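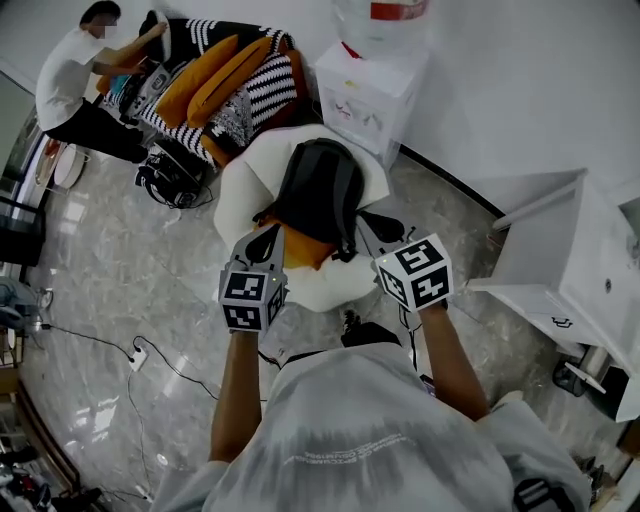
Tredville flat – living room, before the guests

Quick page, no time to sort properly. We had the front room to get straight by 3 and I said I'd put something up for Areti Margaritis, who is doing the bedrooms next and wants to know what goes where. More on the hall and kitchen later.

White armchair, black backpack on it. Bags do NOT live on the chair, they go on the hooks by the door. Orange cushion stays, just plump it up and put it back strait.

Striped sofa – black and white, the one everybody asks about. Mustard pillows go on it side by side, at an angle. Striped cushion at the back. Fimico wanted 200 for a new cover so please no coffee near it.

Floor is gray marble. Shows everything. Bags and cables up first, then sweep, then the damp mop. Shoes to the hall.

Little round white stool by the wall, leave it there, the Baldursdóttir lamp is going next to it once it turns up from Sokville.

Still to do: curtains, teh shelf, window sills. Spare pillow covers are in the bottom drawer.

– Somtochukwu Nnaji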